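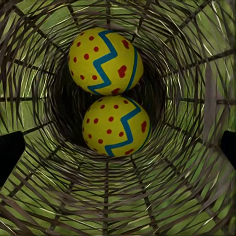
Ottmar Stüber pregunta si de verdad hay que revisar la verja todas las semanas, porque en su urbanización lo hacen al abrir la temporada y se olvidan hasta septiembre. Pues sí, Ottmar, todas las semanas, y te lo digo con cariño: las bisagras se aflojan con el uso, y en julio esa puerta se abre y se cierra sin parar desde las nueve de la mañana.

Lista de revisión de la piscina comunitaria Sostar
Hoja 162 – revisión del martes, antes de abrir

1. Verja y cierre automático. CORRECTO CON OBSERVACIÓN
La puerta cierra sola desde cualquier posición, pero el pestillo roza un poco. Le he puesto grasa y el próximo día lo miro otra vez con calma.

2. Bordillo y playa de la piscina. PENDIENTE
Hay una losa que baila junto a la ducha del fondo. He dejado un cono encima, y os pido por favor que no lo mováis aunque estorbe para extender la toalla.

3. Escaleras y pasamanos. CORRECTO
Firmes las dos. Los tacos de goma son los nuevos de Clatport y agarran de maravilla.

4. Rejillas de fondo y skimmers. CORRECTO
Tornillos completos y tapas bien asentadas. Si alguna vez veis una tapa suelta, no os bañéis y avisad, sea la hora que sea.

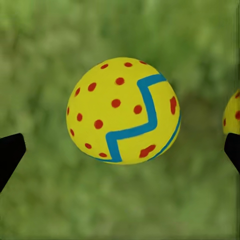 5. Aros salvavidas y pértiga. CORRECTO CON OBSERVACIÓN
Los aros están en su sitio, aunque a uno se le empieza a deshilachar la cuerda. El recambio está pedido a Kumarasinghe, referencia 2545, y ya sabéis que suelen tardar lo suyo.

6. Cuarto de depuración. CORRECTO
Cerrado con llave, productos separados y ventilación en marcha. Contador de agua: 2848.

7. Botiquín. PENDIENTE
Faltan tiritas y suero (¡otra vez!). Podéis cogerlos cuando hagan falta, que para eso están, pero apuntadlo en la libreta.

8. Carteles de profundidad. CORRECTO
Se leen bien desde el agua. El de la zona infantil convendría repintarlo al final del verano.

9. Cuadro eléctrico exterior. CORRECTO
Diferencial probado, salta a la primera. La tapa Grernard ajusta bien y no ha entrado humedad.

Quedan abiertos los puntos 2 y 7. La losa la arregla el albañil el jueves a primera hora, así que ese día abriremos un poquito más tarde.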